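The Road to Fosden

I
The bus from Ravell let her off at the bottom of the hill a little after four. It was November and the light was going already. She had one bag and a key on a loop of string, and the letter from the lawyer folded in her coat.

The house was number 116. Her aunt had lived in it for most of her life and had left it to her, along with 80 dollars in a coffee can and a cat that had since moved in next door. She had been there twice as a child. She remembered the smell of the stove and a plate of plums.

The key turned on the third try. She put the bag down in the hall and stood there with her coat on. The clock had stopped. Someone had left the mail in a neat stack on the stairs, most of it seed catalogs.

She ate a cheese sandwich standing up. Then she went looking for the fuse box, and after that for blankets. Her aunt had liked strong colors and had never asked for advice about them. The hall was green and the bathroom was yellow. Her mother used to say the place gave her a headache - she said it every time, in the car, before they had even parked.
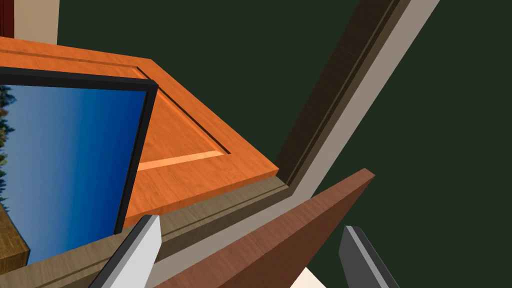
II
In the morning she walked into Fosden to see the lawyer. He was younger than his letter. He told her a buyer had called from Antal and would take the house as it stood.

"When do they need to know?" she asked.

"They would like to hear this week."

She signed one paper and left the other on his desk. On the way back she bought milk, bread and a battery for the clock. The woman at the counter asked if she was the niece, and she said yes.

The cat was on the front step when she got there. It looked at the milk. She opened the door and it went in ahead of her, down the green hall, and she followed it and set the clock to ten past eleven.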